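# How to test a chore robot before you believe the video

Every vendor has a clip. Jin-sol Lim sent me the Lallix one in October, and I asked what I always ask: how many tries did that take?

Here is the test I use. You need a stopwatch, a notebook and 2 people.

1. **Pick a dull chore.** Clearing a table will do. Mix soft things with small ones — cloth and jewelry are harder than boxes.
2. **Set the table yourself.** Don't let the vendor arrange it.
3. **Run it 200 times.** Move the items between runs.
4. **Write down every human touch.** A nudge counts as a failure.
5. **Time a person on the same job.** Use the same table.

Small items deserve the closest watching. Look at the fingertips and ignore the arms, however nice they look.

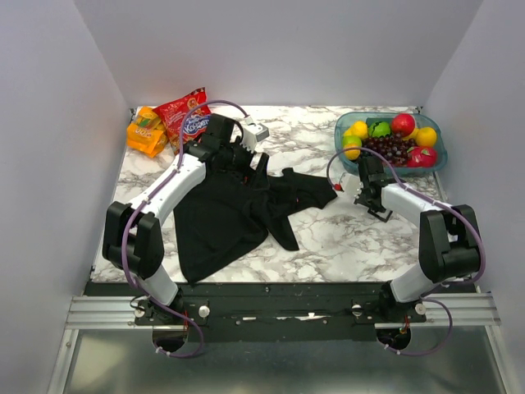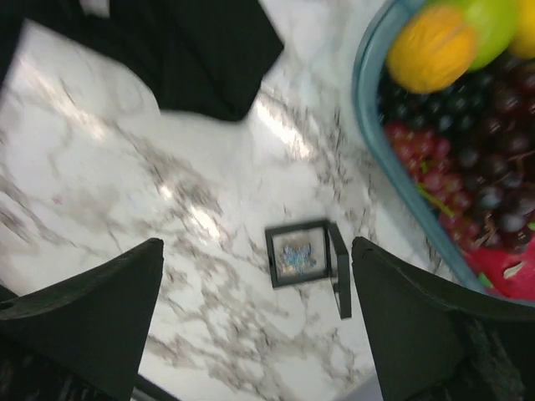
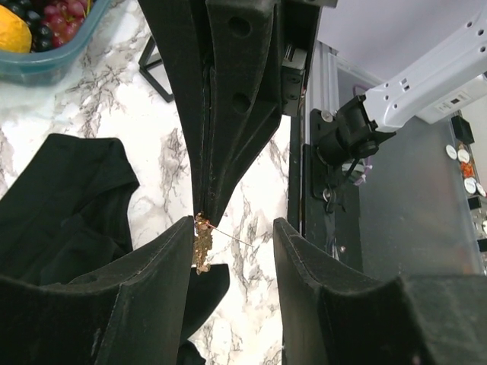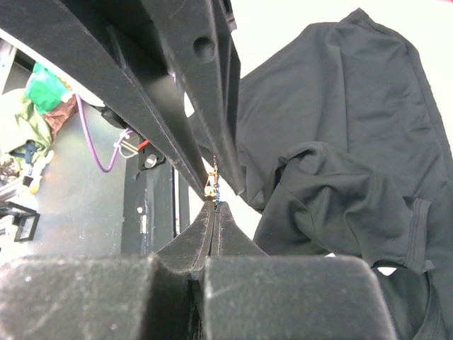 Ask who is driving, too. An arm steered by a person tells you about the hardware and very little about whether it can work alone. Get the answer in writing.

Then do the math. Ha-rang Joo logged 2,278 attempts on a Grukton setup and threw out 484 because someone had stepped in. I'd have scored those as failures. Ask for the raw log, and if all you get is a percentage, keep your laundry basket.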